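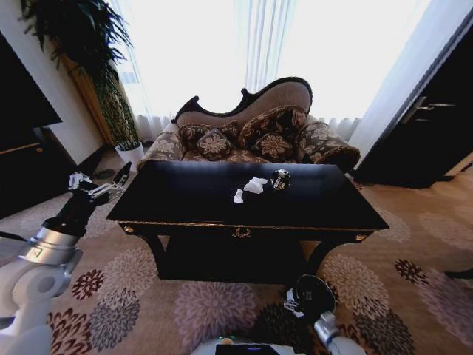
The good room, and how I learned to sit in it

My grandmother had a room we weren't allowed in. My mother had one too, though hers was only off limits to anyone holding a biscuit. So when I got a front room of my own I swore it would be used every single day, and then I went and filled it with exactly the furniture they'd have chosen. Black lacquer and gold trim! A carved settee with a crest like a wave! I never stood a chance.

The table shows everything. Glossy black is a lovely thing for about as long as it takes someone to put something down on it, and a couple of crumpled tissues are enough to make the whole room look as if it has a cold. I clear it before bed with a soft cloth, barely damp, and then go over it with a dry one. No spray polish. I tried that once and spent a weekend getting the smears off.

The brass gets less attention. Walid Darwish, who restores furniture at Hadgu and has put right more than one of my bargains, told me to leave the knobs alone and let them mellow, so I do – it's the nicest advice I've ever been given by a tradesman.

Then there are the cushions. They're brown with cream and gold flowers, like the seat, and I prop the big ones against the plain taupe back with the smaller ones in front. My sister says it's too much pattern, what with the medallions on the carpet as well. She has a grey sofa and 90 shades of grey to go with it, so we've agreed to differ.

I keep the sheers drawn most of the day. The light comes through soft and white, and by four in January I'm on that settee with my feet up and a biscuit.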